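Search this site Enter keywords Go

Setting Up and Keeping a Shared Kitchenette Bench

Prepared by Hsin-yi Cheung, Facilities Standards, Ashby Centre
Last reviewed 02/05/2025

This guide applies to all tea points and kitchenettes at the Ashby and Dorkisthorpe sites. It sets out how the bench is to be arranged at the start of a booking and how it is to be left at the end.

1. Lay the mat

Wipe the bench and allow it to dry before laying the mat. The mat should sit square to the back edge of the bench. Appliances, racks and crockery stand on the mat at all times.

2. Position the large items

Place the toaster oven at one end of the mat, close to the wall outlets, and turn it so that the door opens along the bench. Keep the space in front of the door clear for its full swing. The dish rack goes at the opposite end, away from the heat. The mug tree stands toward the front, where it can be reached without leaning over the oven.
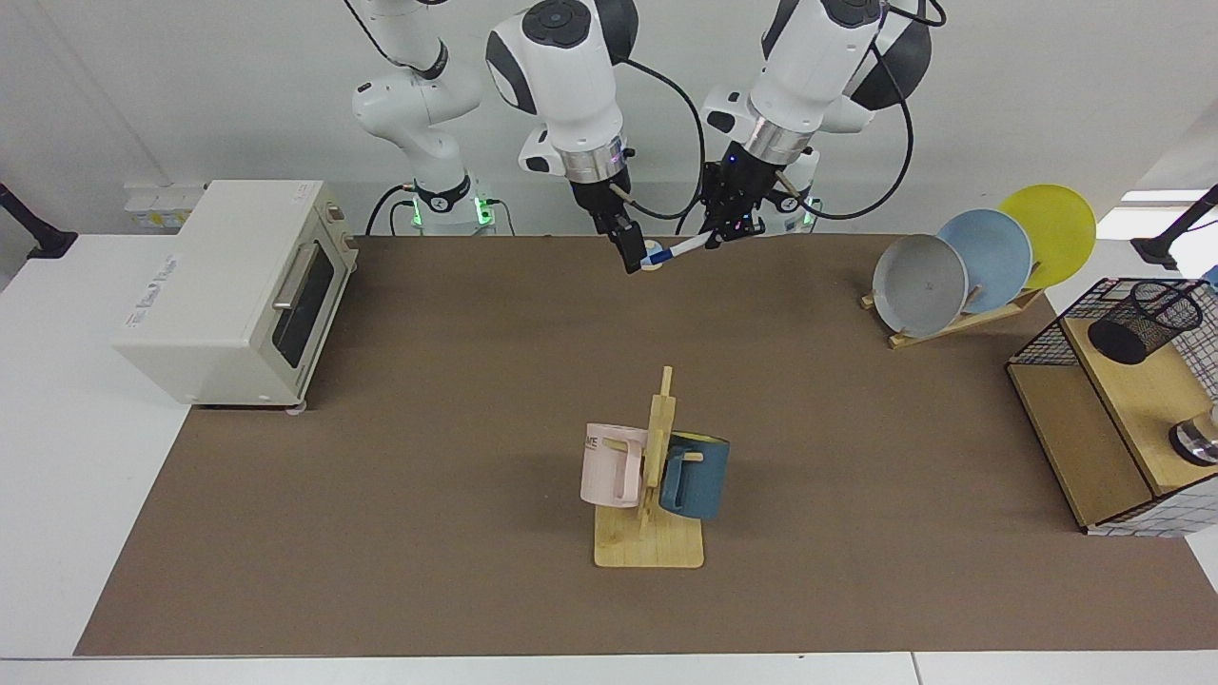
Toaster oven at left, mug tree at front and plates upright in the wooden rack.

3. Load the dish rack

Plates are to be dried by hand before racking. Stand one plate in each slot, larger plates to the back, and do not lay cutlery across the top. Bowls are stored in the cupboard.

4. Keep small items to a minimum

Small items left on the bench are the most frequent cause of complaint. Each kitchenette may keep one bell or timer on the mat, and it should have a fixed position. The back-centre of the mat suits a round service bell with a wooden base, such as the one with the light blue dome, as it leaves the front of the bench free for preparing food. Toothbrushes and other personal items must be taken away by their owners - they are not to be stored beside crockery.
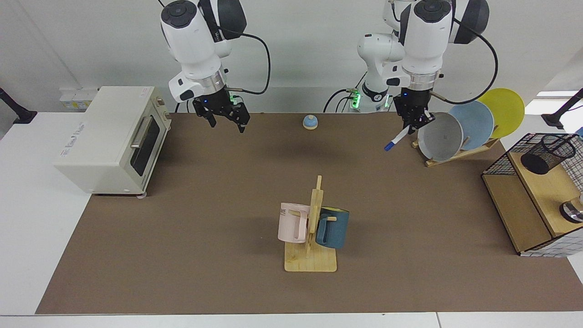

5. Hang the mugs

Mugs are hung by the handle, one to a peg, after drying. Load both sides of the tree evenly so that the base stays flat. A dark teal mug on one side and a pale pink one on the other, at much the same height with the post between them, is a sound arrangement for a tree holding only two. Whiteboard markers should not be left lying on the mat near the mugs; cap them and return them to the meeting room tray.

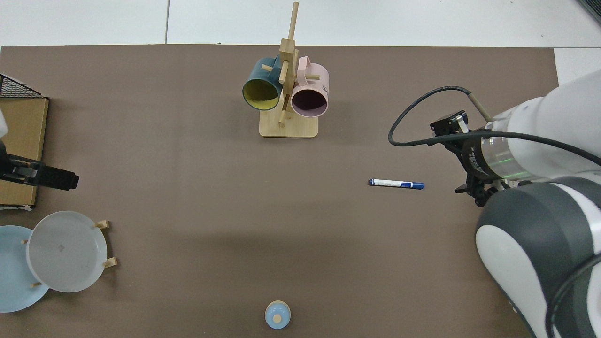
6. Closing check

Before leaving, confirm that:
- the toaster oven is switched off at the wall and has cooled
- the crumb tray has been emptied
- no food remains in the rack or on the mat
- stationery has been returned

Chipped mugs and plates should be reported to Yoshinori Fujimoto at the Dorkisthorpe office and withdrawn from use that day. Replacement crockery is ordered each September.

Related guides
Cleaning a Toaster Oven Crumb Tray
Labelling Wall Outlets in Shared Rooms
Caring for Wooden Racks and Boards
Meeting Room Supplies: Markers, Erasers and Trays
Booking a Kitchenette at Dorkisthorpe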